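Setting Up a Table as a Prep Station in a Small Kitchen

Posted Dec 10, 2025, in Kitchen Layout

A dining table makes a workable prep surface when the counter is too short for a board and bowls. The procedure below covers a rectangular table used from one long side by one person. It assumes a meal with vegetables to wash and cut, something to mix, and eggs or another fragile ingredient to keep out of the way. For pastry, skip to the notes at the end, as the arrangement changes.

Before you start

Clear the table completely. Mail, keys and chargers go in another room or in a drawer. Wipe the surface with a damp cloth and a drop of dish soap, wipe again with plain water, and dry it. Stone-look tops hide crumbs in the pattern, so run a flat hand over the surface after drying.

Check the height. Stand at the long side with your arms at your sides and bend the elbows to a right angle. The cutting surface should sit a few inches below your forearms. Most dining tables are lower than a counter, which is acceptable for mixing and tiring for long cutting. A thick board raises the work a little. For anything over twenty minutes of knife work, sit on a stool or move back to the counter.

Check for movement. Press down on each corner in turn. If the table rocks, put a felt pad or a folded piece of card under the short leg.

What you need

One large cutting board
A chef's knife and a fork
A scoop colander or strainer with a handle
Two mixing bowls, one large and one small
Two shallow steel bowls
One cloth for hands and spills
A roll of paper towels
A non-slip mat or a damp dish towel to go under the board

Bowls of different materials are useful because they can be assigned by job. Plastic is light and quiet for mixing by hand. Steel rinses clean quickly and does not hold the smell of onion, so it goes to scraps and cut food.

Step 1. Place the board

Put the board at one end of the table. Right-handed cooks generally do better with the board on the left and the receiving bowls to the right of it, so that cut food moves away from the free hand. Left-handed cooks reverse the layout. Leave a hand's width between the board and the short end of the table.

Lay the mat or damp towel flat first. A wrinkle under the board causes it to pivot. Push the board sideways with one palm; if it slides, rewet the towel, wring it and try again.

A board that overhangs the front edge will tip when you press on the overhang. Keep it fully on the table.

Step 2. Place the bowls

The large mixing bowl goes near the center, within reach of both hands. Set one steel bowl directly beside it for cut food. The second steel bowl is for scraps and goes farther back, where you can reach it but will not confuse it with the first. The small mixing bowl can wait at the back until it is needed.

Keep the scrap bowl less than half full. A full one spills when you lift it over the work, and emptying it takes under a minute.

Step 3. Set the back row

The strip along the far side is storage. Packages, oil bottles, seasoning and the paper towels all go there. Line them up by order of use, with the first item nearest the board.

Lay the paper towel roll on its side only if it is still wrapped. An unwrapped roll will travel across a smooth top and should stand upright. Eggs stay in their container until the step that calls for them. Put them toward a corner, well back from the edge, with nothing heavy stacked behind.

Open jars are the usual source of trouble. Replace the lid each time you take something out, even if you intend to go back in shortly.
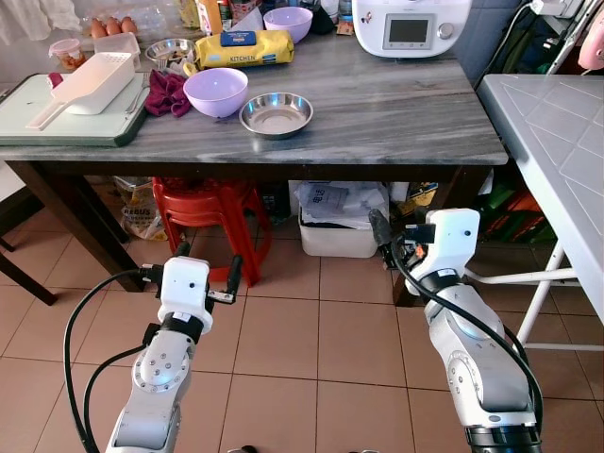 Where should the knife go between cuts?

Lay it flat on the board, parallel to the far edge, with the blade facing away from you and the handle fully on the board. Do not leave it under a cloth, in a bowl or across the rim of one. If the board is needed for something else, carry the knife to the counter and set it down behind the sink.

Step 4. Wash and drain

Do all the washing at the sink before any cutting begins. Use the scoop colander for small items such as mushrooms, beans or cherry tomatoes, and shake it over the sink until the dripping stops. Set it on a plate for the walk back to the table. Water on the board makes round vegetables slip, and water on a wooden table frame will mark the finish over time.

Leafy greens need more room than a scoop provides. Rinse them in the large bowl in two changes of water, lift them out by hand, and leave the grit at the bottom. Dry the bowl before it goes back to the table.

Step 5. Cut in order

Start with the driest and mildest food and finish with the wettest and strongest. A workable order is herbs, carrots, peppers, tomatoes, onions, garlic. Scrape the board into the steel bowl after each item, using the back of the blade, never the edge. Trimmings go straight to the scrap bowl.

Raw meat or fish is cut last, on a separate board. Wash that board, the knife and your hands with hot water and soap before touching anything else on the table.

Step 6. Mix

Move the board back a few inches, or take it to the sink if it is finished with. Slide the large bowl to the front edge. On a smooth top a plastic bowl will spin while you stir, and a folded damp cloth under the base stops it.

Crack eggs one at a time into the small bowl and check each for shell before adding it to the mixture. Beat with the fork if there are 4 or fewer. A whisk is faster above that number.

Step 7. Clear as you go

Three points in the work are suitable for clearing: after washing, after cutting and after mixing. At each one, empty the scrap bowl, put closed packages away and wipe the front half of the table. The back row can be left until the end.

Keep one cloth for the table and paper towels for anything that has touched raw egg or meat. The cloth goes in the laundry after each session.

Common faults

The board slides. The towel is too dry or too thick. Use a thin one, wet it and wring it hard.

The work keeps shifting to one side. The receiving bowl is too far away. Bring it up against the board.

There is no space to put down a hot pan. Reserve a trivet at the opposite end of the table from the board and keep it clear. Do not rely on a marble-patterned surface being heatproof; many are laminate and will blister.

Plastic bowls have a greasy film. Wash them with hot water and a little baking soda, rinse, and dry upside down on a rack.

Notes for pastry

Move the board off the table altogether. Rolling needs the full depth of the surface, with flour at one side and a scraper at the other. Bowls go behind you on a chair or on the counter. Clean the table again before rolling, even if it has only held closed packages.

Notes for two people

Sebastião Amaral wrote in to say that he and his daughter use opposite long sides of the table. The layout works if each person has a board and the scrap bowl stands in the middle. Knives should not be passed across. Put the knife down, let go, and let the other person pick it up. The back row disappears in this arrangement, so packages need a tray on the counter.

Storage afterward

Nest the bowls by material, largest at the bottom. Stand the board on its long edge with air on both sides until dry, preferably overnight. Hang the scoop by its handle if there is a hole in it; otherwise lay it in the drawer with the basket facing down. The mat is dried flat.

Text by Rosângela Rocha. Revised to add the notes for two people.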